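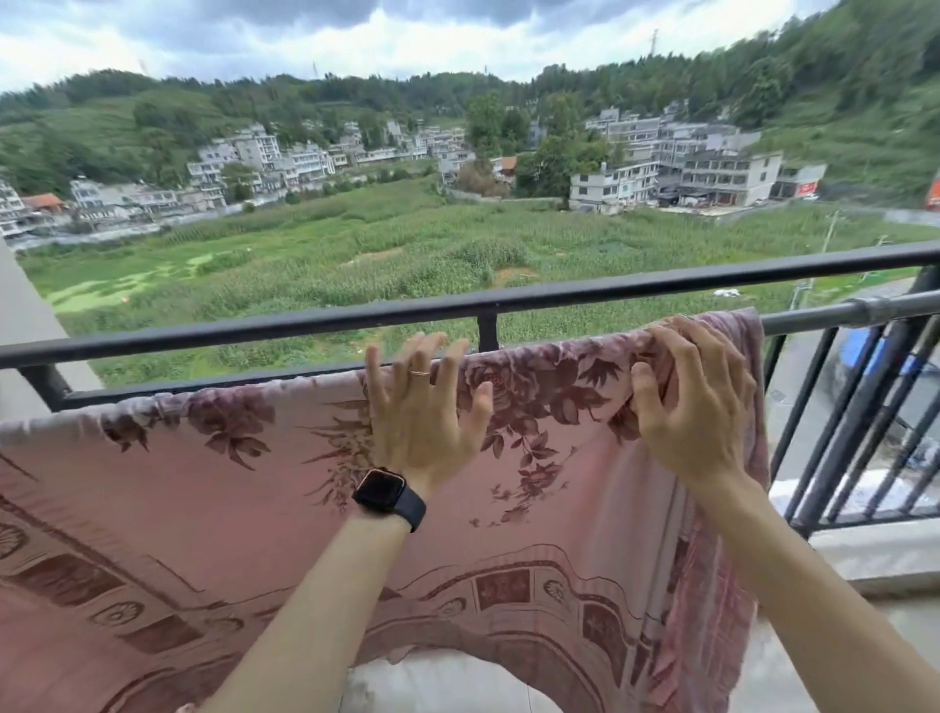
Fair Renewals Advice Project: Progress Report to the Lashari Fund

Last updated: 27/09/2026

Print this page | E-mail this page

Prepared by Shamim Soomro, project lead, Goltness Money Advice

Where we are

We are at the halfway point of the grant and I am really pleased with how it is going. The short version is that people in Altley and the villages around it want help with their home insurance far more than we guessed when we wrote the application, and that most of what they want help with is the part we had down as a side topic: being underinsured. We planned a project on renewal letters. We are running a project on renewal letters and rebuild costs, and I think it is better for it.

The target for the full grant period was 400 households given one-to-one help. We have now passed 240, so we are a little ahead. Salvador Paiva has done the larger part of those appointments himself, and Hernán Guzmán joined him in the spring once his training was signed off.

What people bring to us

Mostly a letter. Often it is the renewal notice, sometimes a claim decision, and now and then a whole folder going back to when the house was bought (we love the folders). The appointment runs 40 minutes. Salvador reads the schedule out loud with the client, line by line, and writes down every question as it comes up. We thought this might feel slow, but clients tell us it is the bit they liked best, and several have gone home and done the same with a parent's policy.

The questions that come up again and again:

- What is the difference between the market value of my house and what it would cost to rebuild?
- Does "contents" include the things in the shed?
- I work from home three days a week now. Do I have to tell them?
- What does "gradual damage" mean, and why does it keep getting claims refused?
- If I raise the deductible, how much do I really save?

That last one is a favorite of Hernán's. He has made a one-page worksheet where you write in two deductibles and the two premiums, and work out how many years without a claim it takes before the higher deductible pays off. It is plain arithmetic and it gets people talking. We have attached a copy with the paper version of this report.

Underinsurance

When we looked back over our appointment notes in the spring, we found that a lot of clients had a rebuild figure that had not been touched since the policy started. One couple in Nandham had added a kitchen extension and a second bathroom, and their figure was still the one from before either was built. Their insurer's wording allowed it to reduce any claim in proportion, so a kitchen fire could have left them paying a large share of the repair. They had no idea, and they had been paying on time every year.

We changed the appointment after that. The rebuild figure is now the first thing we look at, before the premium. Clients sometimes end up paying a bit more as a result, and I want to be open with the Fund about this, as the application talked mainly about savings. I would still call those good outcomes. Salvador records them separately, as "cover corrected," so you can see them in the table in the appendix next to the cases where the premium went down.

Group sessions

We have run 15 group sessions so far, in the library at Altley, the school hall in Nandham and two workplaces. The best attended was the one on making a claim. Jannik Steinbach, who spent much of his career as a loss adjuster, came and talked through what an adjuster looks for on a first visit, and the room kept him an hour past the end! He has agreed to do it again in November and we have moved it to the larger room.

His advice, for those who could not be there, was to take photos before clearing up, keep damaged items until the insurer says in writing that they can go, make only the repairs needed to stop things getting worse and keep the receipts for them. He also suggested keeping a simple log of every phone call with the date and the name of the person at the other end. Two of our clients have already used a call log in a complaint. One has been settled and the other is still open.

The car insurance session was our weakest. We put it on in the early evening and got only a few people. Those who came were mostly parents asking about adding a teenage driver, so we plan to rewrite it around that and offer it through the high school.

What has been difficult

Booking. We started with a phone line staffed on two mornings, and people who work in the mornings could not get through. From this summer there has been an online form as well and that has helped a lot, though it does not yet send a reminder. Missed appointments are higher than I would like. Sohail Jafri is setting up text reminders and expects to have them going within a few weeks.

Language has been the other one. Policy wording is hard enough in your first language. Sohail has been interpreting at some appointments on top of his own job, and that is not fair on him in the long run. We have moved a small amount from the printing budget (we printed less than planned) to pay for interpreter time. Thank you for agreeing to that so quickly.

We also underestimated how long complaints take. An appointment is over in under an hour, but a complaint can need letters over several months, and Hernán is carrying most of them. For the second half we have set aside one afternoon a week just for complaint work, with no appointments booked against it.

Money

Spending is close to plan. Staff costs are on budget, room hire is under because the library has not charged us, and travel is over because of the extra visits to Nandham. The full statement is in the appendix. We are not asking for any change to the total.

Next six months

The main piece of work is a plain guide to checking your rebuild figure, written with clients. We have a reading group of 20 people who have been through an appointment and are willing to mark up drafts. The first draft came back covered in pencil - which was wonderful - and the second is much shorter. We cut the whole section on policy history and put the worked sum on page one.

We will also be calling back clients from the first few months, as their next renewals are now coming in. I am looking forward to this more than anything else in the plan. It will tell us if people went on to check their own letters the second time, and for me that is the real test of the project. The questions are drafted and Salvador has tried them on a handful of people already. One of them had switched insurers on her own, with the worksheet, and called us only to let us know.

Jannik has offered to read over the claims section of the guide before it is printed. Hernán would like to try a short version of the appointment for renters, who mainly need contents cover and tend to leave once we start on rebuild costs. We will test that at Altley first and include the results in the final report.

Two things we would welcome from the Fund: a conversation about whether the "cover corrected" cases can count toward the savings outcome or need a line of their own, and an introduction to any other grantees working with renters. We would be very happy to have someone from the Fund sit in on a group session too, if the dates work.

Shamim Soomro
Goltness Money Advice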